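Chapter 9
Demonstrations, Visits and Open Days

Learning goals
After studying this chapter, you should be able to:
explain what a visitor can and cannot learn from a short demonstration;
distinguish a simulated task from a task carried out on physical equipment;
prepare a list of questions before a site visit;
write a visit report that separates observation from opinion.

9.1 The open day at Numham

Each March, the training center at Numham opens its automation laboratory to students from nearby colleges. The visit lasts 2 hours and is limited to 40 people. Visitors are received in the lecture room, given a short safety talk, and divided into groups of 14 or fewer. Each group then moves through the laboratory in a fixed order, beginning with the simulation room and ending at the packing cell.

The order is deliberate. In the simulation room, students watch household handling tasks carried out by a pair of robot arms in a computer model before they see any machine move. The software used for this purpose, Trovo, allows the instructor to stop a task at any moment, return to an earlier point, and run it again with one condition changed. A group may ask for the same grasp to be repeated with the object turned the other way, or with the container moved farther from the arms. Requests of this kind are encouraged, and the instructor records them for use with later groups.

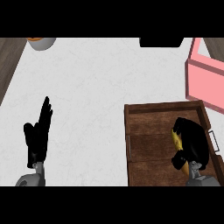 Students often arrive expecting speed. The tasks chosen for the simulation room are slow and familiar, and this is a useful correction. Taking hold of a piece of fruit requires a hand to approach from a workable direction, close without crushing, and keep clear of the sides of any box or tray nearby. A person does this without thought. For a machine with jointed fingers, each of these steps must be planned or learned, and each can fail separately. A simulated failure costs very little, which explains why early trials are commonly run in a model.

A model also leaves things out. Friction, the softness of ripe fruit, and small errors in the joints are represented only as well as the designers have managed to represent them. The instructors at Numham state this at the start of the session and ask visitors to keep it in mind when they reach the packing cell, where physical equipment supplied by Altier is in operation. There, students stand behind a marked line and may speak with the operator between cycles. Photography is permitted in the simulation room only.

9.2 Reading a demonstration

A demonstration is a selected event. The host decides which task is shown, how the objects are placed, and when the display begins and ends. A single successful run shows that the task can be done under those conditions. It does not show how often the task succeeds. At a previous open day, one group from Endale College asked to see the record of the last 50 trials of a task they had just watched. The record was provided, and the discussion that followed took up the remainder of their session.

Before the visit, each student should prepare questions under the following headings.

Task: What is the machine expected to do, and what counts as success?
Conditions: Which objects, positions and lighting have been tried?
Control: Is the machine acting on its own, following a fixed program, or being guided by an operator?
Record: How many trials have been run, and are the failures kept?

Notes should be made during the visit and dated by session. The form printed at the end of this chapter may be copied for this purpose. Section 9.3 considers how the notes are turned into a written report.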